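Skelbridge trio Laxdal have a second album coming in March. It's called *Flaltovar*, it runs to nine tracks, and the first single, "Prostine," is streaming now. The song opens on a single bass note held for four bars before the drums come in, and the vocal stays low in the mix until the second chorus.
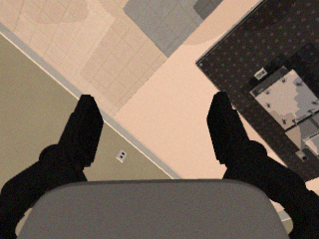
The band cut the record live over two weeks, with guitar overdubs added later. It's slower than the debut — the closing track passes the eight-minute mark — and there is more organ on it. Two of the songs have been in the live set since last summer, though "Salt Road" now has a different ending.

The vinyl pressing is limited to 3000 copies, with a lyric sheet in each. Preorders ship a week ahead of the store date.

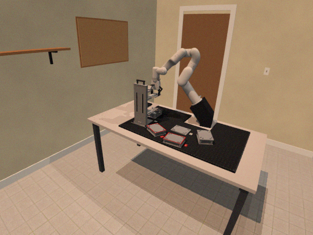 ## Live dates

Laxdal will play 4 shows to mark the release, starting at home in Skelbridge. Doors are at 7 p.m. for all of them. The opening night is a small one, with

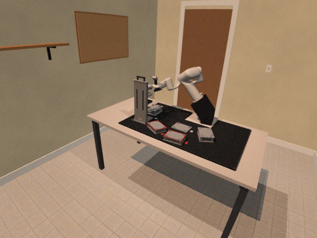 only 40 tickets, and those go to mailing list members first. The other three are on general sale. Support acts are still to be confirmed.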